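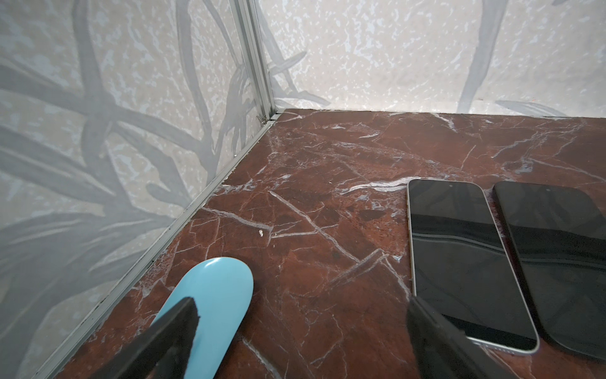

Jerkcombe, July

Zutex cell – setup and upkeep notes

Hello! This is the readme that sits alongside the Zutex recordings. It covers how I keep the two-arm cell at Jerkcombe in working order, and it's mostly here so that whoever opens the Gotorero folder next doesn't have to ring me. The task is phones onto stands, with a few household bits about for variety. If you only want the data, skip to the end.

Before anything else, home both arms and let them sit for 13 minutes. I make tea. Then check the bolts where each base meets the front rail, left arm first (it works loose sooner than the right, and I've given up guessing why).

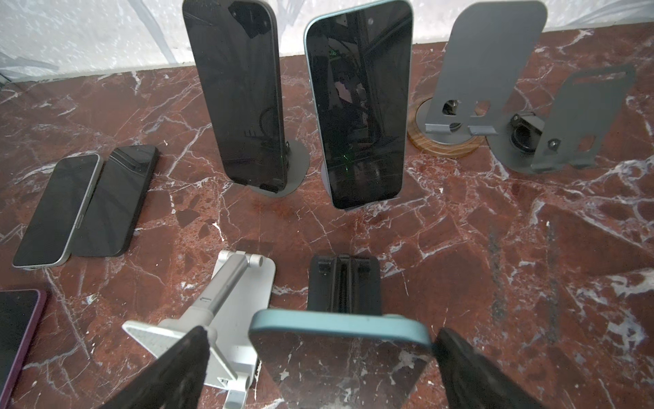

Finger pads are my main headache. They're a slightly fuzzy black covering and they pick up dust, so I brush them at the start of every session and change them after 15 sessions. Worn pads let a phone creep round in the grip, and you'll see it first on something slippery. When I want to test a new pair I close them on a phone in a case, like the light blue one held over the marble there, and lift it a few times at low speed. If it creeps, reseat the pads and try again.

Same goes for the grip force. It lives in ogbonna.cfg and I leave it at 14, please don't nudge it up to cover for tired pads – you'll only wear out the next pair faster!

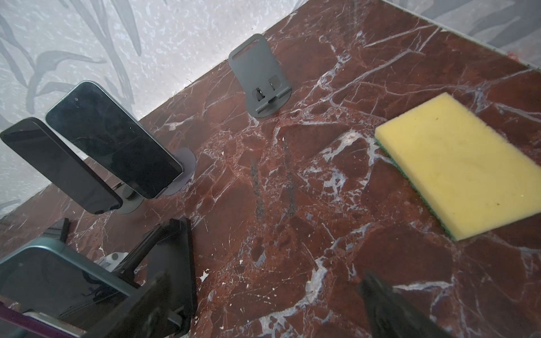
Next job is wiping down. Damp cloth on the marble, dry cloth after, and keep both well away from the electronics board on the lower rail. Wipe the wrist camera lenses while you're there, then run the camera check and compare it with the last good one. A knocked wrist mount shows up straight away as fingers sitting higher on one side.

Cables last. Swing each arm slowly to its limits and watch the conduit for snags.
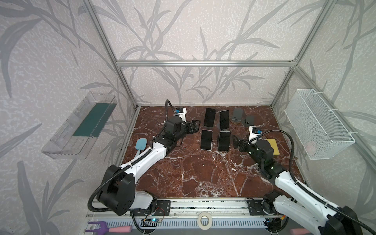 Both arms at the table, seen from the fixed camera.

Folder layout: one folder per session, wrist left, wrist right, fixed view, plus a log.txt with pad changes in it. Session 13 has no log, sorry, I forgot to save it.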